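Moved 2 of my accounts off Georgiev this month and I'm writing down how it went, in case you're putting it off like I was. 1/

The savings account was easy. Filled out the form on a Saturday, money was at Koltaseo by Tuesday. No fee. 2/

Checking took longer. I had direct deposit, rent, the electric bill and a gym I forgot I was paying for. Go back through 60 days of statements before you start. A year is better if you have anything that bills annually. 3/

Georgiev charges $129 to close a checking account that's less than a year old. Mine was 11 months. I left $200 in it and I'm waiting until the end of the month. 4/

Grocery spending is the other thing I looked at while I had the statements out. I was buying lunch near work most days. Now I bake a potato at night and take it in with whatever is in the fridge. 5/
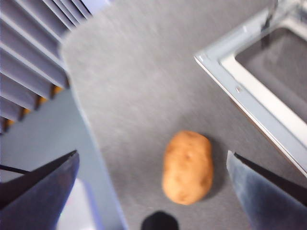 Tomorrow's lunch.

Payroll needed a voided check and Koltaseo doesn't mail checks for new accounts. They have a direct deposit letter under Documents, then Account Forms. HR took it. 6/

Rent was the one I messed up. The portal kept my old account as the default after I added the new one, so June came out of Georgiev anyway. You have to delete the old one. 7/

Still to do: car insurance and the water bill. Water only lets you change it by phone, weekdays until 4. 8/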